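Home Newsletter Play Kitchen Materials Back Numbers Contact

January 31, 2024
By Renata Palma

Play kitchen tabletop: layout and inventory notes

The tabletop set for the Castellanos playroom has been revised. The previous layout dated from July and was built on the assumption that children would start at the appliance and work outward. Session notes kept by Xiomara Greenberg show the opposite. Most children start with the food, move it to a dish, and go to the toaster oven last or leave it alone. The new layout follows that order. What follows is the specification for anyone setting up or restocking the table.

Surface. The white top stays. Pastel dishes have less contrast against it than the old dark blue ones did, but crumbs of modeling dough and bits of tape are easier to find on white, and that was judged more important. The small holes in the top are to be left open. Do not cover them with stickers or dots. Younger children pick at the edges.

Appliance. The black toaster oven goes on one side of the table with the door facing in toward the food. The cord is to be tied off and taped before the table is opened. Check that the door closes fully and that both knobs are tight on their shafts. A loose knob comes off the table and goes to the Drakmont bench for repair, along with a note saying which knob.

Plate and bottle. The large plate goes near the back edge. The ketchup bottle is stored with it. Bottles in the set must be empty, rinsed twice, and dried with the cap off for a full day. A bottle that has any smell after drying is discarded. We tried gluing the caps and stopped: children spend a good part of their time on caps, and a fixed cap led to more pulling and more dropped bottles.

Bowls. Two are issued per table, the blue round one and the green oval one. The blue bowl stays with the plate. The green bowl is the working bowl and may be placed wherever there is room. Stacking is permitted in storage only — the shapes do not nest, and a stack of the two slides when the table is bumped.

Food. The current list is short. Banana and orange are the fixed items, placed on either side of the plate. Red pieces are optional and go toward the front. The Tuvach vegetable pieces have been withdrawn. Their hook-and-loop patches had collected enough lint that they no longer held, and replacement patches cost more per piece than new food.

Tools. Spatulas are stored in the black cup. The cup is light and tips over with a long tool in it, so put no more than one spatula in it at a time. The colander is a shared item and moves between tables. Rinse it from the back so that anything caught in the holes is pushed out the way it came.

Counts. The January inventory covered every play kitchen in the program. The register listed 2,868 pieces. The shelf count was 2,591. Of the missing pieces, 204 were written off as broken or discarded and had simply not been entered. The remainder are being treated as lost. Please enter discards on the day they happen, using the Pludum sheet kept in the supply drawer. The old paper cards are no longer collected.

Cleaning. Hard pieces are washed in warm water with dish soap, rinsed, and air dried on a rack. Soft pieces are surface wiped and are not to be soaked. Anything with a printed label is wiped with a damp cloth around the label, then dried at once. Labels that have begun to lift should be trimmed with scissors — pulling takes the face off and leaves the adhesive behind.

Reset. At the end of a session the plate, blue bowl, banana and orange are returned to their positions first. The green pieces and tools follow. Reset is to be done by an adult. A table set the same way each time can be checked at a glance, and missing pieces are found while the room is still open.

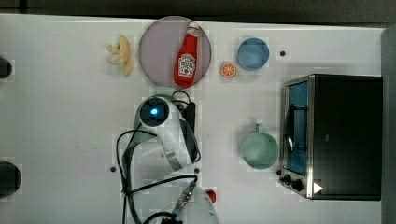
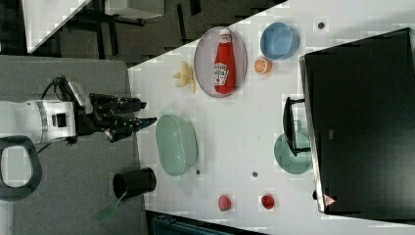

Banana left of the plate, blue bowl to the right with the orange next to it.

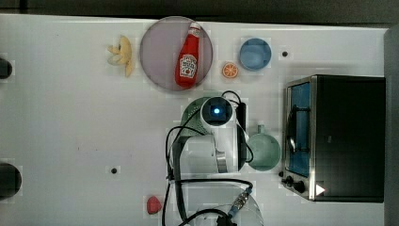 Can the ketchup bottle be replaced with a different condiment bottle?

Any squeeze bottle of similar size may be used, provided it has been emptied, rinsed twice and dried with the cap off. Glass is not accepted. Enter the change on the Pludum sheet so that the next count matches.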